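Right, a thread about learning a language at my age, seeing as three of you asked.

I started Italian last February with the Clundine app, mostly because my neighbour Gadisa Bogale speaks five languages and makes it look like breathing. I wanted one. One!

First 11 weeks: brilliant. I could order soup, ask for the library and tell people my uncle was a baker (he was a plumber, but the app didn't do plumbers till level six).

Then the verbs turned up. I had a proper sulk and didn't open it for a fortnight.

What got me going again was saying street words out loud on my walks. Strada, angolo, marciapiede. Pillar is pilastro, crossing is strisce, stripes basically. 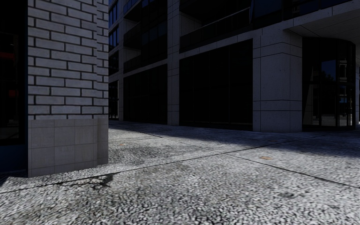
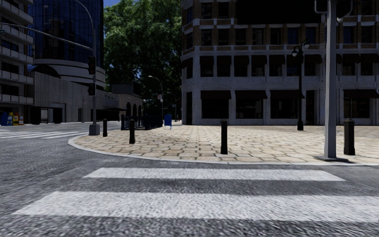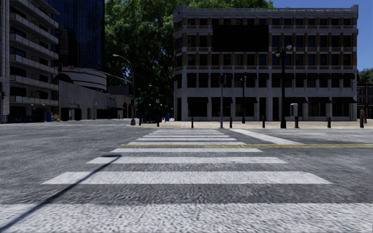

Anyway, verbs. Gadisa told me to stop doing the tables and write three lines a day about whatever I'd had for tea. Dull as anything – but the past tense has finally gone in.

I'm on 915 words now according to the app. It still won't let me have 'plumber'.

If anyone's near Markundale, there's a beginners' chat group upstairs at the Aquino café, 6 of us at the moment and all terrible. Bring a pencil, and change for the coffee machine.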